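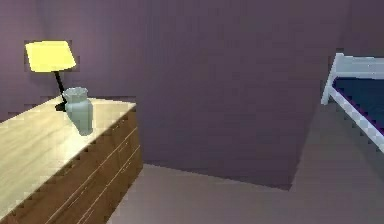 Fill level and hammer price in online brandy auctions

Project report, Applied Statistics (third year)

Summary

This project tested whether the fill level stated in an auction listing can be used to predict the hammer price of a bottle of brandy, once producer, age statement and bottling decade are accounted for. The data came from the archive of Kero, an online auction house that sells spirits in monthly sales. A sample of 3,000 lots was drawn and 2,596 were kept after cleaning. Fill level had a measurable effect on older bottlings and almost none on recent ones. Packaging had a larger effect than expected.

1. Background

Bottled spirit does not mature, but it can evaporate past a cork over several decades. Sellers describe the loss by reference to parts of the bottle: into neck, base of neck, high shoulder, mid shoulder, low shoulder. Buyers treat a low level as a sign of poor storage or a failing closure. Price guides often suggest a fixed discount per step, with no source given. The aim was to check whether a fixed discount is a reasonable model.

Brandy was chosen over whisky for practical reasons. There are fewer producers in the archive, the listings are shorter, and the same bottling tends to come up several times in a year, so repeat sales can be compared.

2. Data

2.1 Source

Each Kero listing has a title, a free-text condition note, a reserve flag and a hammer price excluding buyer's premium. Fill level is not a separate field. It sits in the condition note and is written in whatever form the cataloguer preferred at the time. Listings from before the site was redesigned use abbreviations (BN, HS, MS) and later ones use full words.

2.2 Extraction

A short program, named Grater in our repository, was written to pull the fill level, closure type and packaging out of the condition note. Version 1 used simple keyword matching and failed on notes such as "level just below neck, shoulder label scuffed", where it recorded the label damage as a fill level. Version 2 splits the note at commas and semicolons first and only reads a clause if it contains a level word. All results below use version 2.

2.3 Cleaning

Lots were removed if they:
- contained more than one bottle
- were miniatures or magnums
- had not met reserve
- gave no fill level that Grater could read
- had been relisted within the same sale

This left 2,596 lots. Of these, 591 had corks and an age or bottling date placing them before the 1980s. The group is referred to below as the older subset. Bottles with a screw cap or stopper cork of recent make were kept in the main set.

3. Method

The logarithm of hammer price was used as the response. Price is strongly skewed, with a small number of very expensive lots, and the log form also turns a fixed percentage discount into a constant, which is the claim being tested.

The explanatory variables were producer, age statement, decade of bottling, fill level (ordered, with into neck as the base case), closure, packaging (none, carton, presentation box) and month of sale. Producer was fitted as a random effect. Fill level was first fitted as a straight line across the steps and then as separate categories, and the two models were compared by likelihood ratio.

A second analysis used repeat sales only. Pairs of lots with the same title, age and decade but different fill levels were matched, and the difference in log price was taken. Pairs more than a year apart were dropped. This method needs fewer assumptions but throws away most of the data.

4. Results

4.1 Main set

Across all retained lots the straight-line model gave a small discount per step. The confidence interval was narrow but touched zero when recent bottlings were examined separately. Most recent bottlings are recorded as into neck, so there is little variation for the model to use.

4.2 Older subset

The discount was clear in the older subset and was not constant. Moving from into neck to base of neck made no detectable difference. The drop from high shoulder to mid shoulder was the largest, and low shoulder was only slightly worse than mid shoulder. The categorical model fitted significantly better than the straight line. A fixed discount per step therefore overstates the loss at the top of the bottle and understates it in the middle.

4.3 Producer

Two labels stood apart from the rest. Jestarard bottlings sold at a premium that hardly changed with fill level. Most of these lots come in a ceramic flagon, and for a flagon the cataloguer estimates the level by weight or does not commit to one. The recorded levels for Jestarard are probably unreliable and the model was refitted without them. The shape of the fill effect did not change.

Mughal bottlings showed the opposite pattern, with a steeper discount at every step below base of neck. The older Mughal releases used a short cork with a thin wax cover, and several condition notes mention seepage. Bidders may be treating the level as a guide to the state of the cork — the two cannot be separated with this data.

4.4 Packaging

A presentation box added more to the price than the step from mid to high shoulder removed from it. The effect held for both the main set and the older subset. A plain carton had no significant effect.

4.5 Repeat sales

The matched pairs agreed with the categorical model in direction at each step. Intervals were wide, and only the high to mid shoulder drop was significant on its own.

5. Limitations

Fill level is a judgement made by a cataloguer, and different people may grade the same bottle differently. We had no means of checking this. Bottle shape also matters: a shoulder level in a tall, narrow bottle is a much smaller loss than in a squat one.

Unsold lots were excluded, which biases the sample. Badly depleted bottles are more likely to miss reserve, so the true discount at low shoulder is likely to be larger than the one reported. A censored model was attempted but did not converge, as reserves are hidden and only the flag is published.

All lots came from one auction house. Postage and premium differ between houses and will affect what bidders are willing to pay at the hammer.

6. Further work

Measuring level in millimetres from listing photographs would remove the grading problem for glass bottles. A trial on a handful of listings in April showed that the label and the liquid line can usually be located, but dark green glass was a problem and the trial was not taken further. Grater could also be extended to read seepage and capsule damage as separate variables, which would allow the Mughal result to be tested properly.

Code and the cleaned table are stored in the course repository. The raw listings are not included under the terms of use of the archive.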